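30/06/2026

Il fait encore clair et je suis assis sur le lit avec mon cahier, la fenêtre ouverte sur la cour. Je me suis promis d'écrire en français tous les soirs, même quand la journée a été petite. Aujourd'hui elle a été petite et je l'ai passée en grande partie dans la salle de bains.

Je dois rendre la chambre de la résidence Kelemen bientôt et je n'aime pas faire tout le ménage au dernier moment. Ce matin j'ai donc commencé par le lavabo, qui est la chose que je regarde le plus souvent et que je nettoie le moins bien. Chez mes parents, on passait le chiffon chaque soir après les dents. Moi, j'ai perdu cette habitude depuis que j'habite seul, et j'en ai un peu honte.

J'ai d'abord enlevé ce qui traînait. Le flacon à pompe reste à gauche du robinet, c'est sa place et je ne veux pas la changer. La bouteille d'eau vide est couchée derrière, dans le coin, il faut que je la descende au tri. Le porte-savon bleu est vide aussi. J'avais écrit « savon » sur ma liste de courses, mais la liste est restée dans la poche de l'autre veste. Quant à la serviette à rayures violettes et blanches, elle est en boule sur le plan et je l'ai poussée plusieurs fois d'un côté à l'autre avant d'admettre qu'elle devait aller au linge. 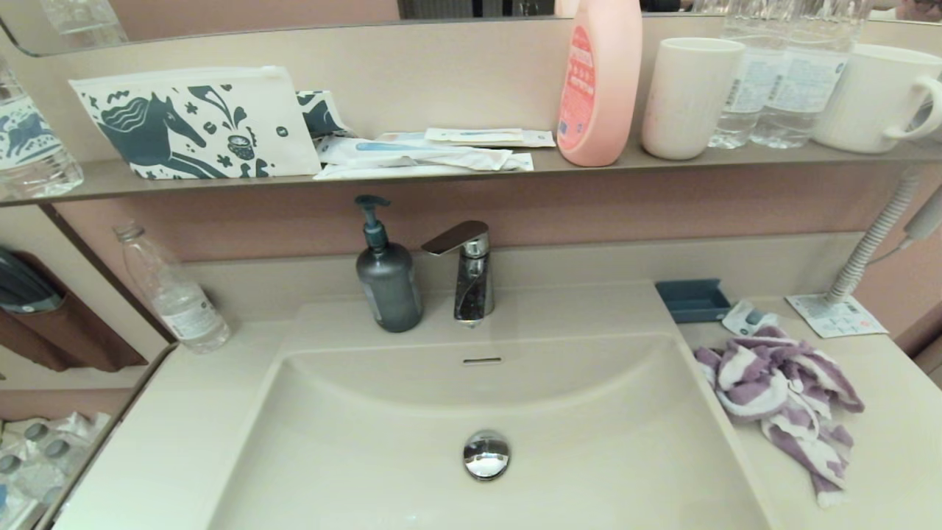
Pour le calcaire, j'avais acheté le produit Nolum, qui sent très fort le citron. Il faut l'étaler, attendre 7 minutes, puis rincer. J'ai attendu debout, parce que si je m'assois j'oublie. Pendant ce temps j'ai relu l'étiquette en entier pour apprendre des mots : « tartre », « bonde », « trop-plein ». J'aime beaucoup « trop-plein ». Je ne savais pas qu'un trou si modeste avait un nom si expressif. Dans ma langue on dit quelque chose comme « le trou du secours », et je crois que je préfère le français.

La bonde était le plus difficile. Il y avait un cercle gris autour et j'ai frotté avec une vieille brosse à dents, en tournant, comme on m'a appris. Le robinet, c'est plus agréable : un peu de vinaigre, un chiffon sec, et on a le sentiment d'être une personne sérieuse. J'ai payé ce chiffon deux fois trop cher chez Climia, je l'avoue ici et nulle part ailleurs.

À midi j'ai mangé des pâtes froides et j'ai regardé la facture d'eau. 591 litres de plus que le mois d'avant ! J'ai relu la ligne trois fois. Je soupçonne mes longues douches, ou bien le robinet que je laisse couler quand je me rase. Je vais essayer de le fermer entre deux gestes en juillet et je noterai si je me sens plus vertueux ou seulement plus pressé.

L'après-midi je suis retourné vérifier mon travail. C'est une manie, je regarde un lavabo comme on regarde un gâteau au four. Je me suis penché pour voir le trop-plein de près et j'ai encore passé le doigt sur son bord.

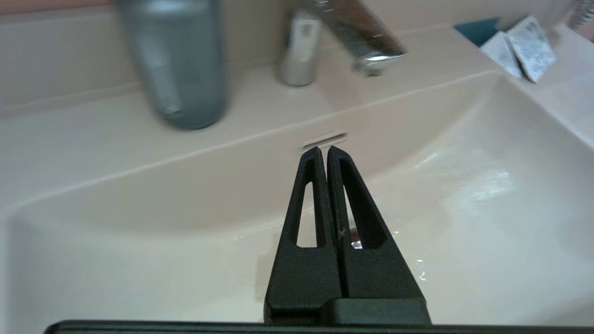
Jae-in Yook m'a écrit dans la soirée que je me fatiguais pour rien, que le vinaigre tout seul suffisait et qu'il fallait surtout essuyer la cuve après chaque usage, sinon le calcaire revient en une semaine. J'ai répondu que je n'étais pas capable d'une telle discipline. Son deuxième message disait que personne n'en est capable au début, et qu'il suffit de laisser un petit chiffon à portée de main.

C'est un bon conseil, je crois. J'ai donc cherché un petit chiffon et je n'en ai pas trouvé d'assez propre.

Il me reste la douche et le miroir, où l'on voit toutes les traces quand la lampe est allumée. Je ferai le miroir demain avec du papier journal. J'ai gardé pour cela le bulletin de Tarkport, que je reçois sans l'avoir jamais demandé.

À acheter : du savon, des sacs, deux chiffons (pas chez Climia).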